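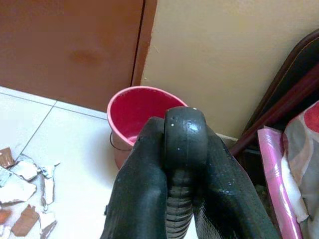 Wie lernt ein Roboter das Fegen?

Eine Seite für junge Leserinnen und Leser, herausgegeben vom Institut Plunorberg

Fegen erscheint den meisten Menschen leicht. Für einen Roboter ist es eine schwierige Aufgabe. Er muss zwei Werkzeuge zugleich führen, und was auf dem Boden liegt, bleibt dabei selten dort, wo es war. Ein Papierschnipsel rutscht zur Seite, ein Stück Pappe dreht sich. Die Forschungsgruppe unter der Leitung von Lensa Dinsa untersucht, wie eine Maschine mit solchen Überraschungen umgehen kann.

Früher schrieben Fachleute für jede Bewegung eine genaue Anweisung: Arm senken, Arm nach links, Arm anhalten. In einer Fabrik, in der jedes Teil immer am selben Platz liegt, gelingt das gut. In einem Zimmer mit Tisch, Stuhl und Tür müsste man sehr viele Anweisungen schreiben, und schon ein verschobener Stuhl brächte alles durcheinander.

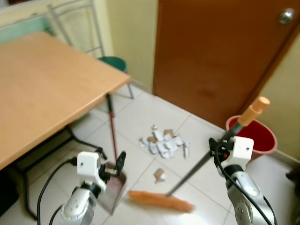 Die Gruppe nutzt deshalb ein Verfahren, das "Lernen durch Vormachen" heißt. Ein Mensch steuert die Arme des Roboters aus der Ferne und erledigt mit ihnen die Aufgabe. Der Computer speichert bei jedem Durchgang zweierlei: was die Kameras aufnehmen und wie sich die Arme bewegen. Einen solchen Durchgang nennt man Vorführung. Henok Endale und Gemechu Hailu haben für das Projekt Tusto 1.000 Vorführungen gesammelt.

Danach beginnt das Üben am Computer. Das Lernprogramm vergleicht die Bilder mit den Bewegungen und sucht nach Zusammenhängen. Liegt der Abfall weiter rechts, muss auch der Besen weiter rechts ansetzen. Diese Berechnungen dauern bis zu 26 Stunden. 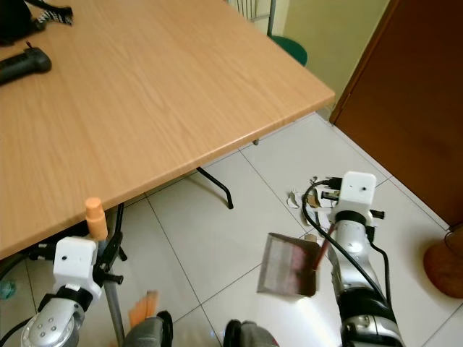
Handfeger und Kehrschaufel: Jeder Arm führt ein eigenes Werkzeug.

Wozu braucht der Roboter mehrere Kameras?

Eine Kamera am Kopf überblickt den Raum. Eine weitere Kamera am Handgelenk sieht aus der Nähe, was vor dem Greifer liegt. Verdeckt ein Arm der Kopfkamera die Sicht, hilft oft das Bild vom Handgelenk weiter.

Was hat die Gruppe herausgefunden?

Im Februar wurde das Programm in 109 Versuchen geprüft. In 19 davon blieb Abfall auf dem Boden zurück, meist sehr kleine Schnipsel. Mesfin Teshome wertet zurzeit aus, ob zusätzliche Vorführungen mit kleinen Stücken das Ergebnis verbessern - oder ob der Roboter eher lernen sollte, nach dem Fegen noch einmal hinzusehen.

Wörter zum Nachschlagen

Greifer: die "Hand" des Roboters, mit der er Gegenstände hält.
Vorführung: ein gespeicherter Durchgang, bei dem ein Mensch den Roboter lenkt.
Lernprogramm: ein Computerprogramm, das aus vielen Vorführungen Regeln ableitet.

Stand: 1. März 2019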